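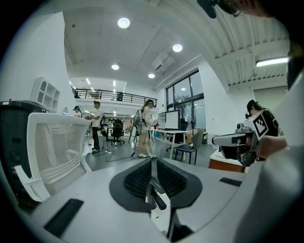

Subject: Re: [plollon-users] Do the markers earn their keep?
Date: June 16, 2021

Apologies for the slow answer. I wanted to reply with numbers instead of opinions, and the opinions were ready months ago.

On the list, somebody at Bresinlow wrote:

> We are about to start collecting two-handed demonstrations with
> hand-held grippers and are arguing over whether to bother with the
> square markers. The case against: they stick out, they knock into
> things, people grab the gripper by them, and the trajectory from the
> on-board camera looks perfectly good when we plot it. The case for
> seems to be that everyone else has them.
>
> Has anyone trained the same policy with and without? We don't need a
> paper, just some idea of whether we are about to waste a summer. Our
> tasks are mostly "one hand holds, the other hand does something", e.g.
> steadying a box while folding the flap.
>
> Also, how many people can you have recording in one room before it
> all goes wrong? We have one big room and no prospect of another.

Taking the first question first: yes, we have trained with and without, and for your kind of task you want the markers. I was on the other side of this argument in February and would like it noted that I gave in gracefully.

What we did. We took 2,000 two-handed demonstrations recorded at Skomuvar, all with a marker on each gripper. From the same recordings we made two training sets. In set A each gripper's path comes from its own camera and motion sensor and nothing else, and the two paths are lined up once, at the start of the episode. In set B we do the same, but whenever one gripper's camera sees the other's marker we use that sighting to correct where the two hands are relative to each other. Same network, same seeds, same amount of training. The only difference is the labels.

Taken one hand at a time, A and B are very nearly the same. Plot either and you'll nod approvingly, as I did, for weeks. The trouble is in the gap between the hands. Each path drifts a little on its own, and they have no reason to drift in the same direction. By the end of a long episode in set A the hands have quite often agreed to meet at a point where neither of them is.

On the robot, over 9 tasks:

- One-handed tasks, or tasks where the hands take turns: no difference I would defend in public.
- One hand holds, the other works: set B clearly better. Most of the set A failures were the second hand arriving confidently just beside the thing it was meant to touch.
- Handing an object across: set A was bad enough that we stopped early to spare the gripper fingers.

So if folding flaps is your summer, fit the markers.

The caveat is that the correction only helps when a marker is seen. People holding a gripper naturally turn it so that their own hand is comfortable, and comfort has no interest in marker visibility. We threw out 21 episodes where neither gripper saw the other from start to finish, and plenty more had only a glimpse at each end. A glimpse at each end is still worth having, for what it's worth. What does hurt is a bad sighting. A marker tilted nearly edge-on will give you a pose, and with great assurance, but the tilt can come out flipped. Gate on viewing angle before you do anything clever. We did the clever thing first and lost a fortnight to it.

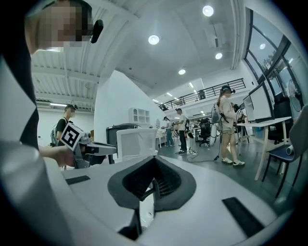 Second gripper and its marker at left, as the first gripper's camera has them.

Now the room. The question of how many people turned out to matter less for us than what else the cameras were looking at. Ours is a big bright space with a mezzanine, desks underneath, and one wall which is white, smooth and curved, as though someone had designed it to annoy a feature tracker. Point a gripper at that wall from close up and there is very little to hold on to. The tracker will then take an interest in anything that has corners, including your colleagues, who move about. We lost more episodes to a person walking through an otherwise blank view than we ever lost to crowding.

Things that helped, in no particular order:

- Put the work surface so that the grippers look out into the room with the furniture in view. Desks, railings and window frames are all excellent. Resist any urge to tidy the place up for the occasion.
- Give every gripper in the room its own marker number. We had two pairs sharing numbers for a morning, and the resulting trajectories suggested one person with extremely long arms.
- Mask out your own gripper body, which takes up the bottom of every picture and never moves relative to the camera. Left in, it votes very firmly that you are standing still.
- Watch your exposure near big windows. The marker needs to keep its black black and its white white, and auto exposure has its own priorities.
- Plan the cable runs if people are wearing backpacks with anything trailing from them. I have no data on this one and don't wish to collect any.

We've tried the Carroll filter as well, before anyone asks. It smooths set A beautifully and leaves the hands just as far apart as they were. Lovely plots, though.

If you only want to test the idea before committing, I would record about 800 episodes with markers on, build both label sets, and train on each. You can always ignore a marker you recorded, and going the other way means inviting everybody back. The script that builds the two sets is in the Plollon tree under tools/relpose. The comments in it are rude in places but accurate.

One thing I can't answer is whether a smaller marker would knock into fewer things and still be seen well enough. We kept ours the size they came. If Bresinlow tries it I'd be glad to see the results, particularly the tilt errors at arm's length.

Skomuvar, manipulation group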